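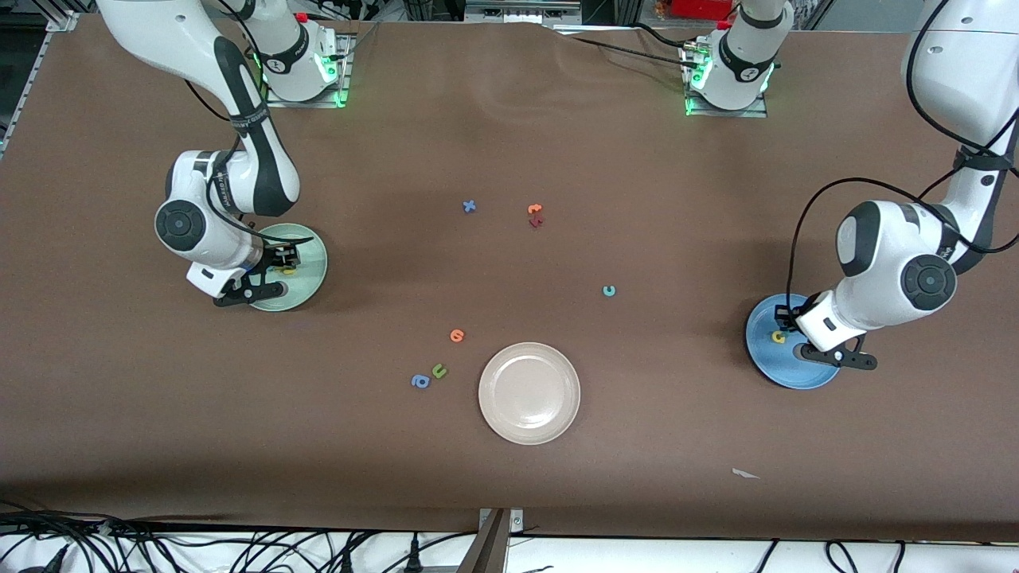

2019-02-25

So I spent my Saturday watching people pour water on a perfectly good floor, and I had a great time.

Some background for anyone who hasn't been following my basement saga. We had a supply line let go behind the washing machine in January, and by the time I came downstairs with my coffee the carpet was squishing. The company that dried us out (they did fine, no complaints) left a stack of leaflets on the counter with the invoice, and one of them was for an open day at the Tymoshchuk training house out in Lusavside. Tymoshchuk is a water damage and drying outfit, and they have a whole fake house inside a warehouse where they teach their crews. Once a year they let the public walk through it. Free entry, free parking, donuts. Well, obviously I was going!

Lusavside is a straight shot from Girmont if you take the old highway, and I'd left myself plenty of time, which I then burned by driving past the building twice. The sign is tiny and it's behind a tire place. If you go next year, turn in at the tire place, go all the way around the back, and look for the trucks.

Inside you sign a sheet, you get a sticker, and they hand you a pair of those blue paper booties. I thought the booties were for show until we got to the second room.

## The house

It's one story, with real framing and real drywall and a real roof over it, all built on a raised platform so the water can drain off underneath into a tank. There's a kitchen, a bathroom, a living room and a bedroom, so four rooms, plus a hallway with three different kinds of flooring spliced together down its length. It looks like a rental somebody moved out of in a hurry. There's a couch. There's a bookcase with encyclopedias on it, all of them swollen up like bread.

The platform also has a section cut away at the back so you can crawl (or in my case, crouch and groan) and see the underside of the subfloor. I'd say this was the best part of the building for a regular homeowner, and most of the group walked right by it. You could see where the water had come through at the seams, run along a joist, and dripped down in a spot nowhere near where it got in. I have been up and down a ladder in my own house looking directly above a ceiling stain, and now I know why I never found a thing.

## The flood

They ran the big demo at eleven. The plan was 313 gallons into the living room and hall, and our guide, a very cheerful woman who had clearly done this a lot, explained that it's the same amount every time so the students can compare their drying logs from one class to the next. I'd pictured a fire hose. It's a garden hose on a meter, laid on the carpet, and it takes a good long while. People wandered off for donuts and came back.

What got me was how normal the room looked. Even with all that water in it, if you stood in the doorway the carpet was just a bit darker. Then she took one step in and it went *squelch* and everybody laughed, and I got a little cold feeling because that was exactly the sound from my laundry room.

After that a crew came in with the extraction wands. There are two schools of thought on this, apparently, and the crew had opinions. One kind of tool you push around like a vacuum, and the other kind you stand on, so your own weight squeezes the pad. They let us try the stand-on kind. It creeps forward a few inches at a time with you riding on it like a very slow, very boring scooter. I loved it. A kid ahead of me in line didn't weigh enough to make it work and was pretty upset about that, so they let him hold a moisture meter, and that fixed everything.

The guide's point, which she made about five times, was that pulling water out as a liquid is way faster than waiting for it to turn into vapor. Get the extraction right and the fans have an easy job. I went home and looked at my own invoice and was happy to see they'd charged me for a lot of extraction. I'd grumbled about that line at the time.

## Meters

I want one of these meters so badly now. There's the kind with two pins you poke into the wall, and the kind you just hold flat against the surface. The flat one reads deeper but gets fooled by metal, so if you run it over a nail plate or foil-backed wallpaper it screams at you that the wall is soaking. They had a section of bathroom wall set up as a trap, with metal corner bead under the paint, and our whole group confidently called it wet. It was bone dry.

The other thing I hadn't understood is that you take a reading somewhere you *know* is fine, first. Upstairs closet, other side of the house, whatever. Then you're comparing your damp wall to your own dry wall and you don't have to care what the number means. My crew did this! They went up to the spare bedroom with a meter on day one and I thought they were being nosy.

## The vendor tables

Along one side of the warehouse there were tables from the equipment people. I skipped most of it, because I'm never going to own a truck-mounted anything, but I did stop at Wekent for a while. They make panels for drying hardwood floors: flat mats you tape down in rows, hooked up to a vacuum unit, and they pull the air up through the gaps between the boards. They had a piece of cupped oak under one mat and an identical piece left out next to it. The guy told me not to expect a miracle from a tabletop setup in one morning, and I appreciated that. Both pieces looked the same to me.

I asked him what it would cost to rent a set and he said $700 for the week at the shop he deals with, and that your insurance might cover it or might not, depending on how the policy talks about flooring. Mine doesn't talk about it at all, as far as I can find. I've got a call in.

There was also a table with a clear plastic box that had two slabs of drywall standing in colored water, so you could watch the color climb. One slab was standing right in it and the other was held up off the bottom by a half inch. The lifted one was clean. So that gap your drywall guy leaves at the floor, the one that drives you nuts when the baseboard's off? Leave it alone.

## Lunch, and the talk I almost skipped

Lunch was a taco truck in the lot and it was fine. Bring cash, the card reader quit.

The afternoon talk was called something like "Paperwork After a Water Loss" and I nearly left. Glad I didn't. The speaker handles claims files for Tymoshchuk and he had a fat binder from a single kitchen job, dishwasher leak, nothing fancy. He'd counted the photos in it: 577. He wasn't bragging, he was kind of tired about it. But then he showed us the three that mattered when the adjuster pushed back, and they were the dullest pictures you ever saw. A meter against a cabinet toe kick. The back of a cabinet. The model number plate on the dishwasher.

Stuff I scribbled down:

- Photograph the thing that failed before anybody throws it out, and keep the part in a bag. (My hose went straight in the trash. Oops.)
- Shut off the water before you take the photos. He said this very slowly and looked around the room.
- Write down the times the fans come in and go out. You can do it on masking tape stuck to the door.
- If you turn the fans off at night so you can sleep, tell the crew. They can see it in the readings anyway.
- Open the drawers and doors under the sink and leave them open.

That fourth one got a guilty laugh from half the room, me included. Those fans are *loud*. We lasted two nights before I pulled the plug on the one outside our bedroom.

Somebody asked about bleach, because somebody always asks about bleach, and he said that for a clean-water leak caught early you mostly need the place dry, and for the rest please call a person and have them look. He wasn't going to diagnose a wall from a phone photo, though two people tried to get him to.

## Would I go again?

Yes, and I'd get there earlier. The crawl-under section gets crowded once the demo's over and everybody needs something to do. Wear pants you don't care about. The booties do not cover your ankles, and the hallway is wetter than it looks, so my socks rode home on the passenger side floor mat with the heat on.

It's also not great if you have a stroller or trouble with stairs. There's one set of steps up to the platform and no ramp that I saw, so call ahead and ask them about it.

I bought exactly one thing on the way home, a leak alarm for behind the washer, the cheap kind that just sits on the floor and shrieks. I tested it on the kitchen counter with a wet paper towel and the dog has not forgiven me. I still need to swap the other hose, the hot side. The braided steel one is sitting on top of the dryer in its package, and I've got the wrench down there next to it.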